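调律师说，冬天的琴最爱闹脾气

采访是2月19日做的，录音整理得急，顺序基本没动，有几处她说英文我直接翻了，没回去核。

约了上午，结果上午她还在别人家里，电话里能听见同一个音一直在敲。后来改到下午，在她镇上的工作间。Wevstead这个地方，火车下来还要走一段上坡路，风大。她开门的时候手里捏着一把音叉，另一只手在找眼镜，眼镜在头上。

她做钢琴调律11年。之前在国内学的是会计，毕业没干多久，跟家里人过来，英文不行，找不到坐办公室的活。头一份工是在Ghasemi琴行搬琴凳、擦琴、给客人倒茶。

“擦琴擦出来的，”她说，“你擦多了就会想，盖子底下到底是什么东西。我第一次看见里面的机械，吓一跳，那么多小木头件，一个连着一个。我是做账的人，看见这种东西高兴。”

Ghasemi当时有个老调律师，每周来，脾气不太好，不爱说话。她就站旁边看。看了好几个月，对方有一天把调律扳手递给她，让她把一根弦调下来再调回去。

“就一根弦。我调了一个下午。”

后来呢？

“后来他跟我说，难听死了。明天再来。”

正式当学徒是2年。没有工资，有午饭。她说这个不要写成什么励志的事，就是当时没有别的选择，另外午饭还不错。

我问她，外行总觉得调律就是听音准不准，拿个手机软件不就行了。她笑了一下，说这个问题每家每户都问，尤其是家里有年轻人的。

“软件我也用啊，我又没跟它过不去。中间那一段，软件给你的数跟我耳朵听的差不多。到了最高和最低，两头，就不一样了。每架琴的弦都有自己的毛病，粗细长短，琴小的话毛病更大。你按数字调准了，合起来听还是歪的。要把八度稍微拉开一点，拉多少，看琴。”

怎么看？

“听。弹几个和弦，听它舒不舒服。我知道这么讲很不科学。”

她接着解释了一会儿拍音，两根弦频率差一点点，声音会一晃一晃的，差得越小晃得越慢。调律师听的就是这个晃。三度晃得快，五度晃得很慢，几乎不动。她用手在桌上比划快慢，说小时候要是有人这样教她乐理她早学会了。

不过她说调准音其实是最容易教的部分。难的是让它待在那里。

“扳手一拧，音到了，你一松手，它又回去一点。弦在几个地方有摩擦，轴钉在木头里还会扭，你以为转了，它底下没转。所以要敲得重，调的时候琴键要使劲敲下去，把弦敲匀。邻居都恨我。有一次楼上的人下来问，是不是在装修。”

她的手腕确实比一般人粗。右手食指关节有点变形，敲的。她现在戴耳塞，刚入行的时候不戴，老师傅也不戴，“他那个年纪的人都不戴，所以他们说话都很大声”。耳塞是专门配过的，各个频率压得比较平均，药房里买的泡沫那种不行，高音全没了，戴着等于瞎调。

说到冬天。这是我来的主要原因，编辑部要的题目就是冬天怎么养琴。

“十二月最忙，”她说，“圣诞节前大家突然想起来家里有架琴。客人要来了，要唱歌了，一弹，不对。然后全镇的人同一个礼拜打电话。”

忙完十二月，一月二月是修东西的季节。暖气烧久了，屋里干，音板缩，弦就松，整架琴往下掉。中音区掉得最多，跟高音对不上，所以听着特别难受。到夏天潮了又涨上去。一年一个来回。

“所以有人问我，我刚调完三个月怎么又不准了，是不是你没调好。我说你家暖气片在哪儿。他说就在琴后面。”

她停了一下，喝茶。

“我也不好说什么。英国房子就那么大，琴只能靠那面墙。”

能做的事情她列了几样，讲得很快，我尽量记全。琴不要贴暖气，实在要贴，中间挡块板。不要对着窗，太阳直晒比暖气还坏。不要放在壁炉边上。地暖的房子，琴底下垫厚地毯。买个湿度计，便宜的就行，挂在琴旁边，别挂厨房。她说她关心的是数字变得快不快，常年偏干一点问题不大，最怕白天烧晚上关，周末出门再关，回来猛开。

“琴跟人不一样，人冷了就穿衣服，它穿不了。”

水杯塞在琴里的土办法呢？我外婆家以前就放一杯水在下门板里面。

“别。”

为什么？

“打翻。我见过。也见过长毛的，那杯水放了多少年没人记得了，打开一股味道。”

真要加湿，她建议装一套专门的，有加湿有除湿，带感应，挂在琴里面。她给客人装得最多的是Pranulent的，说好处是水箱空了有灯会亮，坏处是灯太小，老人家看不见，她就拿红指甲油在旁边画一个圈。也不是每家都需要。旧琴、音板已经有裂的，或者房子冷热差太大的，值得装。一架本来就没人弹的立式琴，花那个钱干什么。
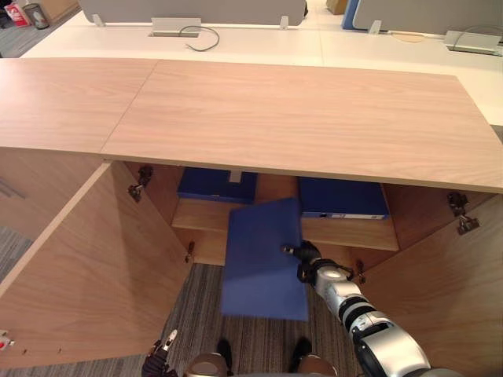

“还有一个事，你一定写进去，”她说，“不要把琴放在车库里过冬。”

每年都有。搬家、装修、孩子上大学了，琴先放车库，说春天再搬回来。到春天，键盘一排一排按不下去，轴心涨死了，弦上全是锈，低音弦的铜丝绿的。有的锤头还被老鼠掏走做窝，羊毛毡，暖和嘛。

“老鼠很会挑，它只拿好的毡。”

这种琴救得回来吗？她说大多数能救，问题是钱。一架普通立式琴，市面上送都没人要，修下来的钱够买两三架二手的。她会直接跟客人讲。有的客人听完很轻松，有的哭。哭的那种一般就还是修了。

她给我讲了其中一架。琴130岁，德国的，前面有烛台，烛台掉了一个。主人是位退休的护士，琴是她祖母结婚时候买的。放在漏雨的温室里过了两个冬天，弦轴板分层，扳手一上去轴钉就打滑，根本吃不住力。她跟人家说，这个琴从道理上讲应该算了。对方说好，我明白，那你什么时候可以开始。

弄了大半年。弦轴板换掉，弦全部换掉，低音弦照原来的样子找人绕。锤头留着，只打磨了，再用针扎松。她说锤头本来也该换，可是换了就不是那个声音了，那位太太要听的是那个声音。“有点鼻音的，像感冒。从技术上讲是缺点。”

交琴那天，对方坐下来弹了一首很简单的，左手还弹错。弹完说，低音太亮了。

“她是对的。新弦嘛。我跟她说你等一年。”

一年以后果然好了吗？我问。

“她搬去跟女儿住，琴也带走了，在北边，我没再去过。应该好了吧。”

（这里录音断了一段，她出去接电话。回来说是教堂那边的，琴上有个键粘住了，可能是糖。）

工作间是以前一家卖自行车的铺子，后半间还能闻到橡胶味。房租涨过，她算了账，觉得搬不划算。会计那几年没白学，她说，同行里倒闭的好些都是手艺很好的，不会算油钱。她跑的范围不大，方向排好，一天只走一条路线，绝不来回穿。客户名单上现在是172架琴，学校的、教堂的、酒吧的、家里的都有。再多不接了，“再多就要雇人，雇人就要管人，我不会”。

酒吧的琴最好玩。里面什么都有，硬币，飞镖，啤酒杯垫，有一次是一副假牙，下面那半副。她交给老板，老板放在吧台上摆了很久，没人认领。

学校的琴里是铅笔、橡皮和纸条。纸条她看，看完放回去。

“写给别人的，我放回去，说不定人家还要来拿。”

放回去真的有人来拿吗？

“有一张后来没了。也可能是清洁的扔了。”

我们聊到耳朵会不会累。会。上午调两架，下午最多再一架，第三架的时候判断就开始飘，她管这个叫“耳朵变软”。软了就停，去做机械的活，调键深，紧螺丝，这些不靠耳朵。感冒的时候不出门，鼻子一堵，高音全蒙住了。坐飞机回来也要歇一天。她平时在车里不听音乐，听新闻，或者什么也不听。

那还喜欢音乐吗？

她想了挺久。“喜欢的。就是听不进去。去音乐会，前面几分钟我都在听那架琴，左边哪个同音松了，踏板有没有声音。要过一会儿才听得见曲子。碰上琴调得特别好的，我就很快。”

她自己弹得怎么样？她说很差，小时候没学过，是入了行以后跟一个客人学的，拿调律换课。现在能弹几首，试琴永远是那几首，客人的孩子都听会了。有个小男孩每次看见她来，就先坐上去把她那首试琴的曲子弹一遍，弹得比她好。

说到孩子，很多家长问她，给初学的买什么琴，电钢行不行。她的回答跟琴行里的人不一样，可能因为她已经不在琴行上班了。

“行啊。先学着。真的想学下去，再换。不过要买键有份量的，别买那种轻飘飘像按电话的。旧的立式琴也可以，便宜，但是你看之前叫个调律师去看一眼，花不了多少钱。有的琴外面漂亮得不得了，漆是新喷的，里面以经烂了。”

怎么看里面烂没烂？普通人能看什么？

她说打开上盖往里看就行。弦有没有一大片锈。锤头上弦压出来的沟有多深。每个键都按一遍，慢慢按，再快快按，看回不回得来。听有没有同一个音里几根弦互相打架的，如果别处都还行，单单几个音跑得特别离谱，那要小心，多半是轴钉松。闻一闻，霉味能闻出来。问卖家上次调律是什么时候，答不上来的就当十年没调过。

“十年没调也不是不能要，就是要有准备。调一次不够的，先整个拉上去，过几个礼拜再去一次，再去一次。拉太猛会断弦。断弦很吓人，像放枪。”

她被弦抽过？抽过。手背上有一道，很浅了，她伸出来给我看，我没太看出来。

关于多久调一次，她的说法是一年两次，换季之后去，别赶在换季当中。暖气刚开那几天不要约她，约了她也会往后推，让琴先适应几个礼拜。经济上紧张的，一年一次，每年固定同一个时候，这样起码每次状态差不多。只有一种情况她会催人，就是家里小孩在学琴。耳朵是那几年长的，天天听歪的，以后就觉得歪的是对的。

胶水的事她也抱怨了一通，我本来不想写，但她说得太激动了。机械里好多地方是用传统的动物胶粘的，加热加湿能拆开，后面的人好修。有人图快，用Bilex那种强力的，粘得死死的，等下一个人来修，木头断了胶都不断。

“那个胶没错，是好胶，我修椅子就用它。别用在琴里面。你粘的时候很爽，你想过后面那个人没有？后面那个人就是我。”

她教过徒弟吗？带过一个，带了几个月，人家去学做小提琴了，说小提琴轻，好搬。现在没有徒弟。有人写信来问，多半是一时兴起的，她就回信说你先去借一架没人要的琴，自己拆，拆完装回去，装回去能响再来找我。

有没有人装回去了？

“有一个正在拆。说拆到一半，客厅没地方走路了，家里人有意见。”

我问她这行还能做多久，声学钢琴越卖越少。她倒不怎么担心。新琴少，旧琴还在，旧琴更要人管。会调的人也再变少，老的退得比琴快。真正让她觉得难的是修理，配件停产，毡子的厚度跟以前不一样了，绕弦的作坊要排很长的队。有些东西她从报废的琴上拆下来攒着，外壳扔掉，机械留下，轴架、顶杆、螺丝、象牙的键皮。象牙的现在管得严，不能乱买卖，她只替客人修补原来就有的，缺角的拿旧料对颜色，对半天。

“每架琴黄得不一样，中间的黄得浅，手摸得多嘛。两头黄得深。”

不是应该反过来吗？

“象牙怕暗，见光它白。盖子老关着的琴就黄。中间那些有人擦，有人弹。我也说不准，反正我看到的是这样。”

天快黑的时候她开始收工具。晚上还有一家，是个合唱团排练的地方，只能等别人散了再去，暖气那时候也关了，她说这正好，演出那天也是冷的，要照着演出那天的温度来调。音乐厅规矩也是这样，灯要开着，空调要开着，最好跟晚上一样，不然观众一进来，热气一上来，全变。

我最后问有没有什么要补充的，给家里有琴的读者。

“盖子上不要放花盆。垫了碟子也不要放。还有那个，猫。猫爱睡在里面，三角琴盖子开着它就进去，毛掉在制音器下面，声音就关不干净，嗡嗡的。我拿镊子夹，夹一个钟头，按调律收钱我亏，按夹猫毛收钱客人又不肯。”

养猫的读者注意一下。另外她让我写明，二月已经排满，新客人三月以后再打，留言请说清楚琴放在几楼、门口能不能停车。

（文中湿度设备和胶水是受访者个人意见，我们没收钱。上期说要登的管风琴那篇挪到下期。）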